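Bestselling sleep claim traced to a survey of 50 people

Citberg, 22nd November

A claim that has sold a great many paperbacks, that people who rise before five earn more and live longer, appears to rest on one questionnaire handed out at a weekend seminar.

The figure is the backbone of The Broller Method, a self-help title published by Kernden and now a fixture of airport shops and breakfast television. The book says its findings come from "a landmark study of 3000 adults." Readers who go looking for the study will find a footnote pointing to a newsletter, and the newsletter pointing back to the book.

Rainer Hinrichs, a retired statistics teacher in Citberg, went looking anyway. He wrote to the publisher in January and got a reply months later with a four-page summary attached. It lists 50 completed forms. All of them were filled in by people who had paid to attend a course on getting up early.

"They asked early risers at an early rising course if early rising was good," Hinrichs said. "I would have sent that back to a fifteen-year-old." 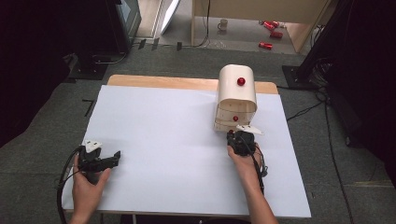
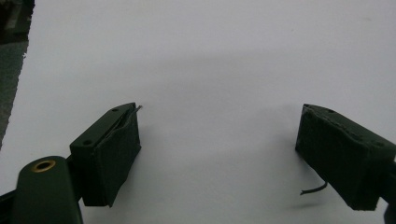 Kernden does not dispute the summary. In a statement, the company said the larger number "reflects the wider community around the method," meaning, as far as anyone can tell, people who signed up for emails. It added that the book is "a conversation, and was never meant as a medical text." The word "proven" is printed on the jacket twice.

None of this has slowed the thing down. The Ackermann book chain lists 308 customer reviews of the title, most of them glowing, and several repeat the 3000 figure as settled fact. Two local radio hosts have quoted it on air. A Citberg employer has gone further and moved its staff meetings to 5:30, citing "the science." The company would not say which science.

Hinrichs has posted the summary online with his notes. At last check the page had been opened 519 times, a fair number of those, he admits, by him.

Kernden says a second edition is planned and that the wording on the study will be "looked at." It gave no date. The publisher has also announced a follow-up volume on cold showers — the press release promises new research and does not name the researchers. A request for the data went unanswered.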